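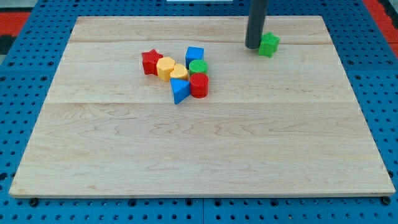

Tips for Sharing a Bench With the Arm

Goltico put a sorting arm on our packing bench in July, and the 16 of us have learned a few things the manual skips.

1. Start with toy blocks. Eight on a plain maple board will do, stars and hearts and cylinders, nothing you'd cry over. Save the customer's glassware for later.

2. Leave bare wood in front. A crowded board makes for bumped pieces, and guess who gets to pick them up.

3. Wipe the board before each run. Two passes with a dry rag. This used to be the new hire's job and now it's everybody's, which the new hire enjoys very much.

4. Write down the stops. Ours go in a notebook by the Dramani labeler, next to the coffee rings.

5. Trade stations every two hours. Sorting 1,000 parts by hand was dull. Watching them get sorted is duller, and you can't even complain about your wrists.

6. Ask about the hours before it arrives -- in writing. We kept ours and got retraining on the labeler. The Flustance shop down the road asked afterward.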